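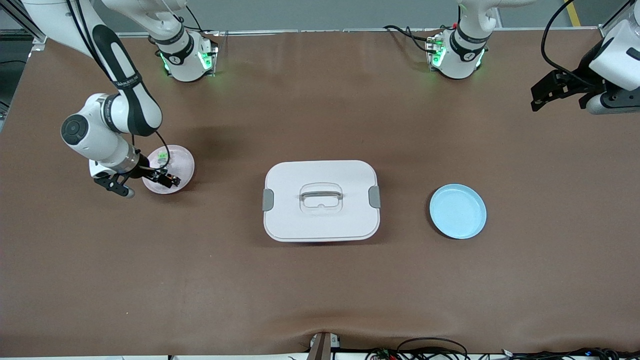

T. Jakab

Shares 13 | Comments 3

3.2 Plate color and table contrast

Earlier work on serving size has mostly varied the contrast between the food and the plate. The contrast between the plate and the table has received less attention, and where it has been studied the table was usually covered with a cloth. In the present study the tables were left bare, as they are in most staff canteens.

Two sites took part. Nevstead has brown tabletops and Wolleck has light gray ones. Each site used white plates and pale pink plates of the same diameter on alternate days over 10 serving days in March. A pale pink plate on a brown tabletop is shown in Figure 2. Diners served themselves rice from a shared tray, and the plate was weighed before and after serving. Diners who took a second helping were kept in the sample, but only the first serving was used in the analysis.

After exclusions, 147 servings remained. Most exclusions came from Wolleck, where the scale drifted on one of the white-plate days and the whole day had to be dropped. The two sites therefore differ in sample size, and the comparison between them should be read with care.

At Nevstead, servings on pale pink plates were slightly smaller than servings on white plates. At Wolleck the difference ran the other way and was within the error of the scale. Lighting was not matched between the sites – Nevstead has windows on one side only – and this may account for part of the result. Rim width was the same for both plate colors, so the rim effect discussed in Section 2.4 does not apply.

Figure 2. Pale pink plate on a brown tabletop.

Table color was fixed within each site and cannot be separated from other site differences. A design in which both table colors are present in one room would remove this problem. Section 3.3 reports the results for soup bowls, which were collected at Nevstead only.

Comments (3)

platewatcher
Were the scales zeroed between diners or once per day? Section 2 doesn't say.

Tidton reader
We tried colored plates at our canteen for a term and saw no change in rice. Bread was a different matter.

mk_stats
Would like to see the Wolleck numbers with the dropped day put back in, even if only in an appendix.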